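Keeping Bedrooms Cool in the Pemell Street Row Houses
Project report by Najwa Haddadin and Khalil Awad

1. Background

The row houses on Pemell Street in Trulberg were built in 1926, before home air conditioning. Bedrooms are upstairs under a flat roof, and tenants told us they are hard to sleep in from May on. We wanted to find out how much night cooling a tenant can get with window habits and cheap shading alone.

We borrowed temperature loggers from the Twal building science lab and placed them in 9 bedrooms. Each logger took a reading every half hour, and we ended up with 544 readings per room after throwing out the first day. Two rooms had window units. We kept those apart from the rest.

2. Shading

Tenants used what they had: blinds, bedsheets, foil. Mesh fabric lets some air through but blocks less sun than a solid curtain, and fabric hung inside the glass traps heat between the two.

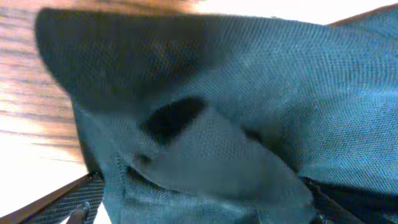 Does it matter whether the shade hangs inside or outside the window?
Outside is better in direct sun. An outside shade stops the light before it passes through the glass, so less heat gets into the room in the first place.

Only one house had outside shades, on the west side. Its bedroom peaked 2 degrees lower than the matching room next door, but the households also cooked at different hours, so we do not put much weight on that number.

3. Walls and wood

Plaster and brick take in heat all day and give it back at night. This is why a room can still feel warm at 11 p.m. when the street is cool. Wood furniture and trim hold much less heat in total than the brick does. We followed the method in Novell's handbook and left furniture out of the estimate.
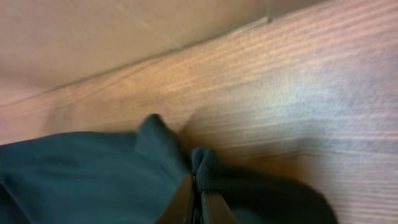

Figure 2. Pale beige wall and wood surface.

4. Results

Opening windows at both ends of the upper floor after 9 p.m. cooled bedrooms faster than opening one window fully. Rooms with closed doors gained very little from it. Tenants who shut the windows again by 8 a.m. had the lowest afternoon peaks.

We did not measure humidity. A second round should include it, along with the ground floor rooms.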